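Dornmont Saddlery Recalls Winter Turnout Rugs Over Leg Strap Clips

Dornmont Saddlery has issued a voluntary recall of its Urkon heavyweight turnout rug after reports that the leg strap clips may open under load. The recall covers 205 rugs in sizes from 5'6" to 6'9", sold through the company's Triltby store and by mail order since December.

The company received six reports of clips releasing while horses were at pasture. In two cases the rug slipped beneath the belly and the horse was treated for minor rubs to the hind legs. No riders or handlers have been injured.

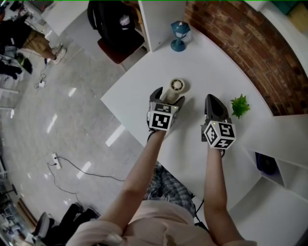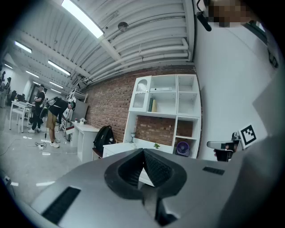 Small cream-coloured fan and green artificial succulent on a white tabletop (first picture); white corrugated ceiling and pipes (second picture).

Owners are asked to stop using the affected rugs immediately. The batch code is printed on the grey label inside the left shoulder, below the washing instructions. Rugs marked with the letters UK followed by 21 are included in the recall. Stable rugs, fly sheets and coolers in the same range use a different fastening and are not affected.

"We apologise to our customers for the inconvenience," said Olesia Kravchuk, product manager at Dornmont Saddlery. "Replacement straps have been ordered from a new supplier and will be fitted at no charge."

Customers may return rugs to the Triltby store or to any Ostapchuk Feed and Tack outlet, where a full refund is also available. Proof of purchase is not required. Rugs should be brushed clean of mud and hair before they are returned. The Triltby service counter will remain open until 7 p.m. each Tuesday while the recall is under way.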